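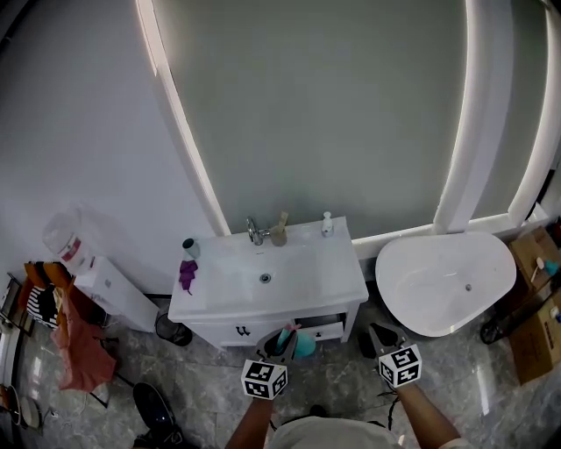
Plurkano perception and planning notes: bathroom tidying set

Plurkano is the tooling we use to turn demonstrations with hand-held grippers into training data for a two-arm policy. It covers clock alignment, pose recovery, segment labelling and replay against the planner. The gallery page for each room normally carries one overview and the notes that go with it. The bathroom page was last revised on 1/10/26, after the move to the new tag tracker.

Overview, bathroom, both grippers in view. The teal cup-shaped object is in the left gripper in front of the part-open drawer; the right gripper has its jaws open near the front of the tub.

Tracking. Each gripper carries a white cube with square fiducial markers. The tracker solves for the cube as a rigid body, so a single visible face is enough to hold a pose, though with one face the tilt estimate gets noisy. We smooth over a short window and mark the samples as low confidence. Nolex, the older tracker, dropped them, which left gaps in the middle of reaches.

Floor. Grey marble with white veining and a reflective sheen. Reflections of the tags can pass the corner detector, so candidates are now checked against the cube geometry before they reach the pose solver. The check costs very little and is on by default for every room with a polished floor.

Drawer. The planner treats a drawer as a one-axis joint with an unknown opening. Perception supplies the front face and an estimate of travel. A dark interior gives poor depth, so the inside is filled in as occupied until a view from above says otherwise. This is conservative – it rejects some placements that a person would make without thinking.

White on white. The vanity, the basin and the tub are all white. The segmenter used to merge the vanity and tub into one surface at certain head angles. Adding an edge term fixed most of it. The chrome faucet is still left out of the collision mesh and replaced by a box.

Soft items. A crumpled purple cloth hangs partly over the front edge of the vanity. Cloth is labelled but given no grasp candidates in this release. The garments on the rack to the left are handled in the same way.

Figures for the set. 1,681 segments accepted out of 2,000 submitted. Of the rejected ones, 107 failed on clock alignment and the others on pose confidence. The replay limit is 40 segments per batch; larger batches run but the log viewer becomes slow.

Next release is planned for November, with a rewritten drawer model and export to the Kravets format.

Comments (3)

gukimdale_lab: Does the geometry check run before or after undistortion? We get worse results with it on and suspect the order.

plurkano-dev: After. If your lens file is missing it falls back to a pinhole model and prints a warning, which is easy to miss. Look near the top of the log.

tfk: Any chance of keeping the raw corners in the export? The smoothed poses are fine for training but I need the corners for calibration.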